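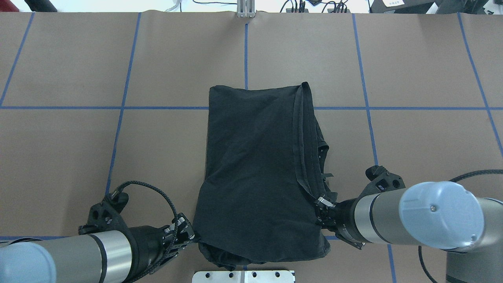 **Ticket 3319: Tap 3 pours foam, then beer, then an apology**
Opened 5/18/26 by Morven Innes, Jikov taproom
Assigned to: Vikas Jaiswal, draft systems
Status: Resolved, pending grudging confirmation

**Reported problem**

Tap 3 (Divia, our wheat beer) fills a glass with foam from late afternoon until close. Mornings are perfect, when there is no one here to drink it. The other taps are fine. The Mollitell panel on the cold room wall shows error 4000, which the manual lists as "see supplier." The supplier's site says "see manual."

Tried so far: turned the panel off and on. Turned the regulator down, then up, then back to where I think it was. Swapped the faucet. Poured a pitcher of foam for Olanrewaju and told him it was a seasonal.

**Vikas, first reply**

Thanks, Morven. Please stop touching the regulator. I need the pressure reading, the beer temperature at the faucet (second glass, not the first) and the temperature of a glass of water left in the cold room overnight. The number on the panel doesn't count. It measures air next to the fan, and the air next to the fan is always having a lovely time.

**Morven**

Pressure is 13 psi. Water glass matches what Divia is supposed to be kept at. First pour of the morning matches too. Late afternoon, the beer from tap 3 is noticeably warmer than from tap 2, and you can tell by holding the two glasses, which I did for longer than was strictly professional.

Olanrewaju says the keg is bad. He has said this about three kegs in a row. If he's right, we should stop brewing and take up candles.

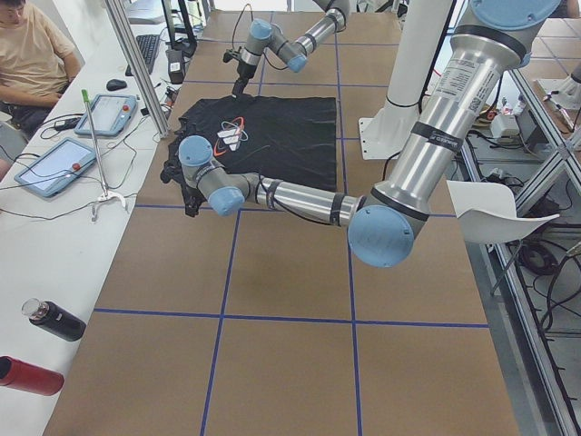

Could dirty lines cause foam only in the afternoon?

Dirty lines foam all day. If a tap pours clean in the morning and badly later with the same keg and the same pressure, look for heat getting into the line somewhere between the cold room and the faucet.

Cleaning is still overdue, by the way. Your log shows the last one in March, signed by Hajar, with a smiley face and no mention of which lines.

**Morven**

Hajar says all of them. Hajar also says the smiley face was for the caustic, which she enjoys.

I followed the trunk line along the back wall as asked. It leaves the cold room, goes over the door, drops behind the glasswasher and comes up under the bar. The insulation is good as far as the glasswasher. Behind the glasswasher there is a stretch where the foam sleeve has slid down like an old sock. The tap 3 line is on the outside of the bundle, closest to the steam vent.

We start running the glasswasher in late afternoon. I would like it noted that I worked this out before finishing that sentence.
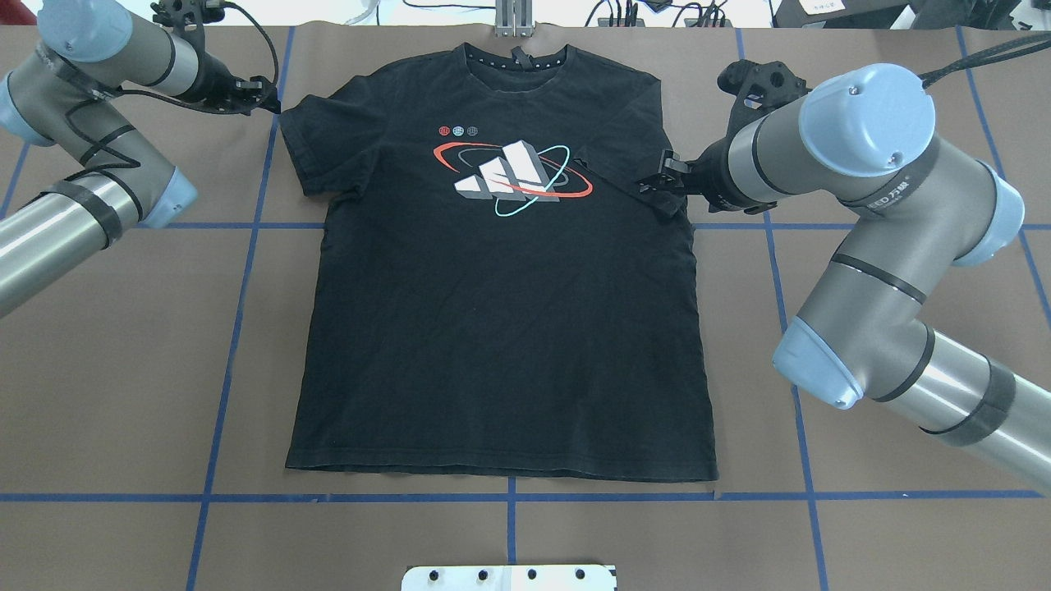 The sleeve was probably knocked loose when the new Joshi glasswasher went in, because the old one sat lower and vented out the other side. I checked with Shivam, who helped carry it. He remembers something "giving a bit" when they pushed it back, and at the time took this as a good sign.

**Vikas**

That'll do it. To fix:

1. Pull the glasswasher forward and let the wall cool off.
2. Slide the sleeve back up, cable-tie both ends, tape the seam. Proper insulation tape, please. I have seen your work with parcel tape.
3. Leave a hand's width between the washer and the trunk line.
4. Put the regulator back to the setting on the card inside the cold room door and sign the card.
5. On the Mollitell panel, hold Reset until it beeps twice. On your model error 4000 is a probe fault. Push the probe plug home first or you'll get it straight back.

**Morven**

Done, all five. The probe plug was hanging out by half its length. A cloth was hung over it. I have asked whose cloth and received a range of expressions.

Tap 3 poured clean through the whole evening with the glasswasher going. Second glass temperature matched tap 2. Olanrewaju says they must have sent us a better keg. It's the same keg. 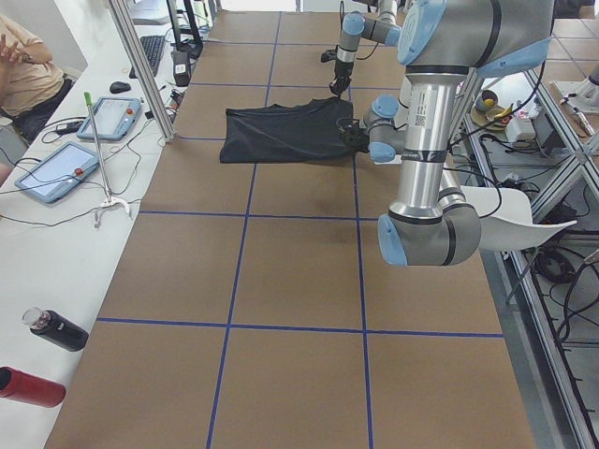
The cold room needs sorting out next, before anyone loses another plug behind a stack of empties. At the moment Divia lives wherever there was a gap, and the older kegs work their way to the back to retire. I want the floor marked out in big rectangles with blue tape, like on the long brown table in the photo, with full kegs in the far row and empties nearest the door. Shivam has the tape. If this could be added as a separate ticket I'd be grateful, and if it comes with a rule about cloths I'll print it.

**Vikas**

New ticket opened for the floor layout. Tape won't stick to a wet cold room floor, so dry it properly first, and keep the space under the fan clear.

I'm leaving 3319 open until you've had one more busy evening and a line clean with the line numbers written down. Hajar may keep the smiley face.

**Morven**

Busy evening had, lines cleaned, all numbers recorded. There are now several smiley faces. Please close.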